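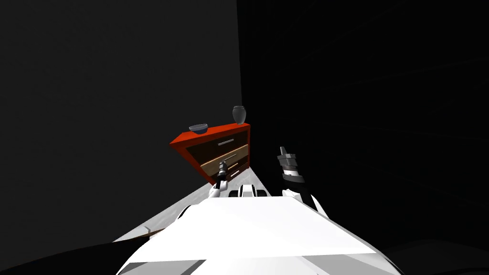

Skukora Drawers – simulated two-arm drawer episodes

Data card, last updated 1 October 2025
Maintainer: Venkatesh Rai, Menon group, Irkville

Summary

Skukora Drawers is a set of 3000 simulated episodes in which a two-armed robot opens or closes one drawer of a small dresser. We built it to test whether a policy trained with a wrist view needs fewer demonstrations than one trained on the head view alone. All episodes come from our Dratodel simulator setup. There is no real-robot data in this release.

Task

The robot starts facing the dresser with both arms raised. A text instruction names the drawer (top, middle or bottom) and the direction (open or close). A bowl and a vase stand on top of the dresser. An episode counts as a success if the drawer ends within tolerance of its target and both objects are still standing.

The start pose of the base is varied, so the dresser can appear tilted in the head view. We don't correct for this, and the loader returns frames as rendered. 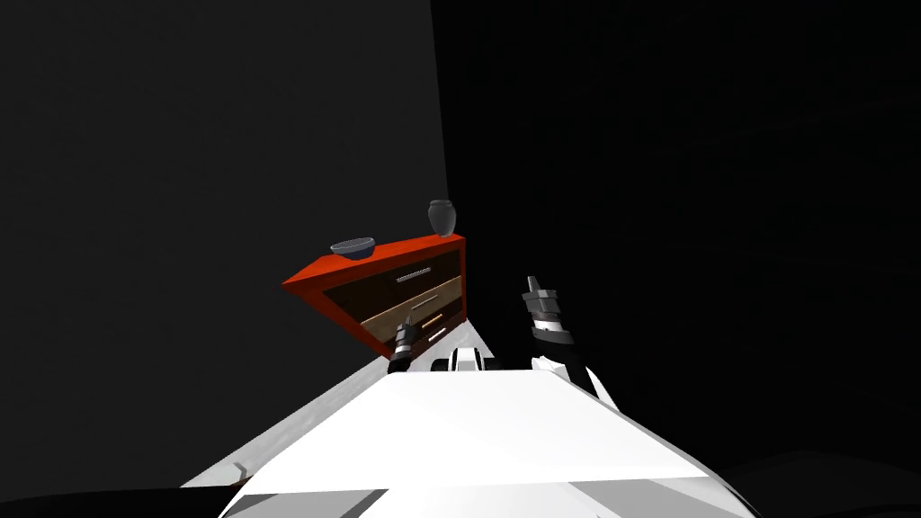

Contents of an episode

- head view, RGB
- wrist view for each arm, RGB
- joint positions and gripper state for both arms
- instruction text
- success flag

Wall, floor and dresser colors are drawn at random per room. Some rooms have extra furniture close to the robot, which limits how far the left arm can swing. 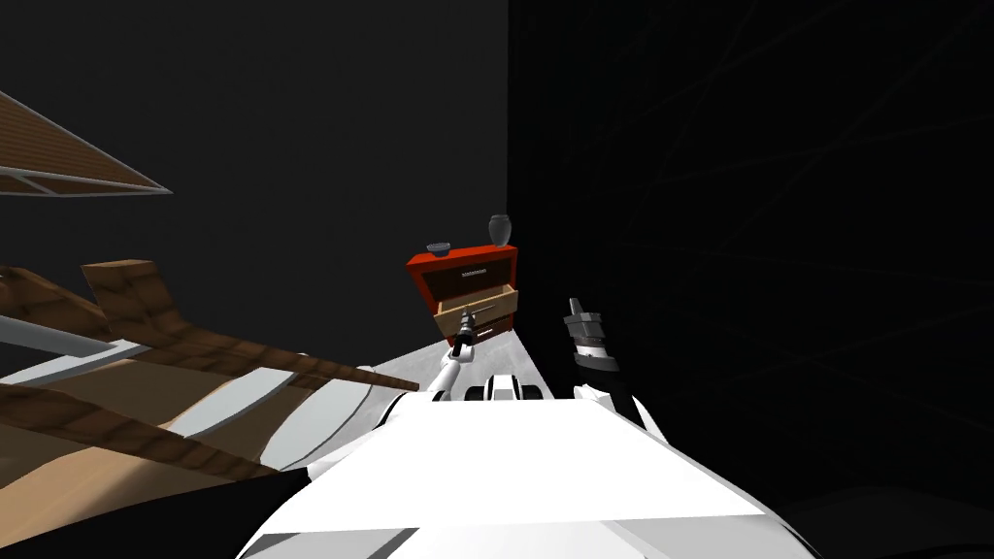
Head view, middle drawer open, left gripper at the drawer front.

Baseline result

We trained the same policy network twice, with 20 held-out rooms for testing. With the head view only, it reached 55 percent success. Adding the wrist views raised that by 7 points. Most of the gain was on the bottom drawer, where the gripper often hides the handle from the head camera. We saw no clear change on the top drawer.

Wrist frames vary a lot in how much they tell the policy. With the arm pointed away from the furniture, a frame may have the gripper housing and a finger against black and very little else. We kept these frames in training – dropping them made the closing task slightly worse.

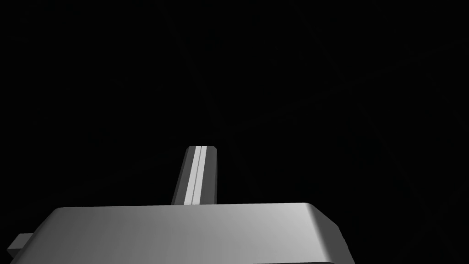
Known problems

- Lighting is dim in many rooms and dark walls lose most of their detail.
- The success flag was wrong for some closing episodes in the July build. Please use the current files.
- Drawer friction is the same in every room.

Contact

Send questions and bug reports to Venkatesh Rai through the project tracker. Include the episode number and the build name.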